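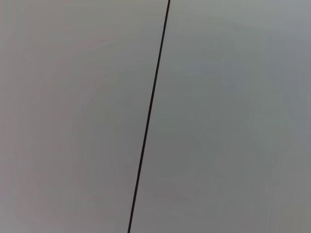
May 22, 2018
By Awuor Okoth

Section 4. Setting up bill alerts

Jurix checks legislative records once an hour and sends a message when a bill on your watch list changes. Member groups use it to follow nondiscrimination bills, adoption and foster care bills, name and gender marker rules, and anything that touches school policy. Complete Section 3 (Accounts and roles) before you begin. You need the Editor or Owner role to create an alert. Viewers can receive alerts but can't change them.

4.1 Create a watch list

1. Sign in and open Lists from the left menu.
2. Select New list.
3. Type a name. Keep it short and include the state, for example "Ohio – housing." The name appears in the subject line of every message.
4. Choose one or more legislatures. City and county councils are under Local and have to be added one at a time.
5. Choose the session. If you leave this set to Current, the list rolls over when a new session opens and old bills move to the archive.
6. Select Save.

Note: A list can hold up to 224 bills. When it is full, new matches go to the Overflow tab and no alert is sent for them. Split the list by topic before you get close to the limit.

4.2 Add bills by number

Use this method when you already know which bills you want.

1. Open the list and select Add bill.
2. Enter the bill number without spaces or periods. HB233 works. H.B. 233 does not.
3. Check the title and sponsor shown on the right. Bill numbers are reused every session, and the search shows the newest one first.
4. Set a position: Support, Oppose, Watch or None. Positions are visible to everyone in your group.
5. Select Add.

Companion bills are not added for you. If the House bill has a Senate version, repeat the steps for that one and then use Link to join them. Linked bills share notes but keep separate positions.

4.3 Add bills by keyword

Keyword rules catch bills you haven't heard of yet. They also catch a lot you don't want, so expect to adjust them during the first few weeks.

1. Open the list and select Rules, then New rule.
2. Enter your terms, one per line. Use quotation marks around phrases, such as "sexual orientation" or "gender identity."
3. Enter any terms to leave out. "Gender" alone will bring in athletics budgets, prison reports and insurance rate tables.
4. Choose where to look. Title and summary is the default. Full text is slower and finds more.
5. Select Test. Jurix runs the rule against the last 90 days and shows the matches without adding them.
6. Read through the matches, change the terms if you need to, and test again.
7. Select Turn on.

Caution: Turning on a full-text rule without testing it can fill a list in one pass. Bills added this way have to be removed by hand.

Bills that repeal or restrict protections often don't use the words you would expect. Mwajuma Masanja keeps a shared set of terms under Rules > Templates, including "biological sex," "sincerely held" and "conscience." Copy the template into your own list before editing it. Changes made to the original show up for every group.

4.4 Choose who gets the alerts

1. Open the list and select Recipients.
2. Pick people from your group, or enter an outside email address. Outside recipients must confirm by email before anything is sent.
3. For each person, choose Instant, Daily or Weekly.
4. Choose the events: introduced, referred, hearing scheduled, amended, voted, signed or vetoed.
5. Select Save, then Send test message.

We suggest Instant for hearing notices and Daily for everything else. Some committees post a hearing the evening before it takes place, and a daily summary will arrive too late for anyone to sign up to testify.

To send alerts to a phone, connect a Flistow account first (see 6.2). Text messages carry the bill number, the event and a link. They do not include the list name or your group's position.

4.5 Privacy settings

Read this part before you add any outside recipients.

– Email subject lines show the list name. If someone gets mail at a work address or on a shared computer, turn on Plain subject. The message will then say "Jurix update" and nothing more.
– Notes are private to your group unless you tick Share. A shared note can't be pulled back once it has been opened.
– Do not put the names of people who plan to testify in notes. Use the Witness form in Section 5, which is limited to Owners.
– Removed recipients keep the messages they already have. Their access to the list ends right away.

4.6 If alerts don't arrive

1. Check the spam folder and add the sender to your contacts.
2. Open Recipients and look for a gray clock next to the name. It means the address hasn't been confirmed. Confirmation links expire after 30 days.
3. Open the list and check the Last updated time. If it is more than a day old, the legislature's own site may be down.
4. Check the Overflow tab.
5. If none of this helps, write to Gitau Massawe at the support desk and include the list name and one bill number.

Go on to Section 5, Hearings and testimony.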